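Home » Camera News » Lenses

Jitora is bringing back the Rendov 76mm, and I'm a little too excited
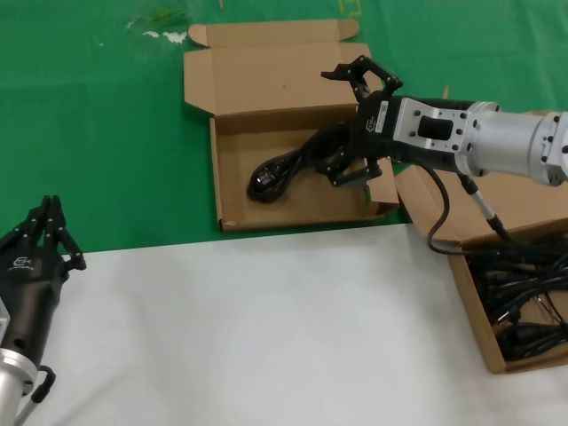
So I'd pretty much given up on this one. Jitora stopped making the Rendov 76mm portrait lens years ago, used copies have been creeping up in price ever since, and the company's answer to every question about it was a polite "no plans at this time." Well, now there are plans! A new version goes on sale in January, and it keeps the odd focal length that made people either love the old one or scratch their heads at it.

If you never shot with the original, it was a small manual focus lens with a long, slow focus ring and a look wide open that I can only call creamy. Mine has been on my camera for most of my family pictures (birthdays, mainly, and one very long graduation). It flared like crazy if you got a window anywhere near the corner, and the lens cap fell off if you looked at it funny. I still wouldn't sell it.

The new one is still manual focus, which I know is going to lose some of you right there. Jitora says the optics have been redone with better coatings, and there's now a chip in the mount so the camera records your aperture and can pop up the focus magnifier by itself. That second part is the big one for me. I've missed so many shots fumbling for the magnify button. Weight is listed at 334 grams, a touch heavier than the old lens, and the filter size has changed too, so your old screw-in filters won't fit without a step ring.

I got on the phone with Siiri Saarela, who handles lenses at Jitora, and asked her why they went back to it now. "We kept getting emails," she told me. "At some point it was easier to make the lens." I asked about autofocus and she laughed, then said it isn't on the schedule. She wouldn't tell me which mounts come after the first two, either, though she did say there would be more — my guess is we hear something by summer.

The first batch is 3,218 lenses, all from the Elotwood plant, and each one has its number engraved next to the mount. After that it becomes a regular catalog item, so please don't pay some reseller double because you think it's now or never. No final US price yet. The store I usually buy from is expecting it to land around $119 above what the last new copies of the old one sold for, and I could live with that.

A metal hood is included this time. The soft pouch isn't, and Jitora will sell you one separately, which seems kind of stingy for a lens like this. Hapeta already makes a pouch that should fit, going by the measurements, and I've used theirs for years without a complaint.

I've asked for a review copy and I'm somewhere on the list. If you still have the old version and want me to try something specific side by side, leave it in the comments. Flare is already on there, don't worry.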